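Carnow Workspace Refurbishment: progress report to Olivares, 6 Oct 2023

Work in September kept to the agreed plan. The carpet and tabletops are in place, and 2 of the storage bays remain to be fitted by Skorkomex.

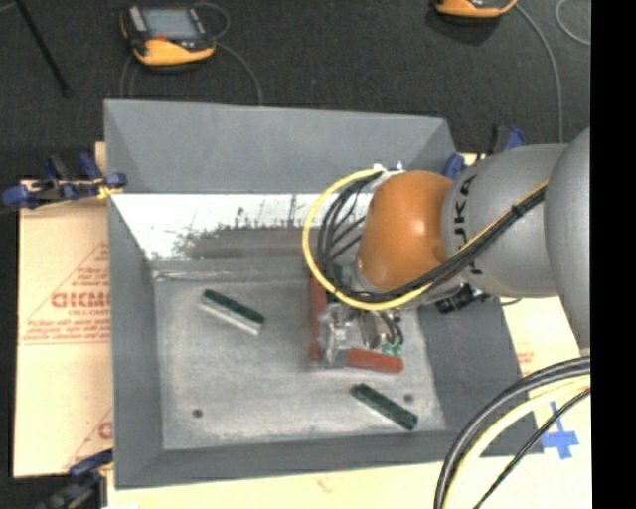
Cleaning and upkeep of the sorting bins is the main outstanding item. The grey floor of the large bin is smudged and scuffed, and there are dark streaks on its upper inner wall. We request release of the remaining £300.

Tadeo Rivadeneira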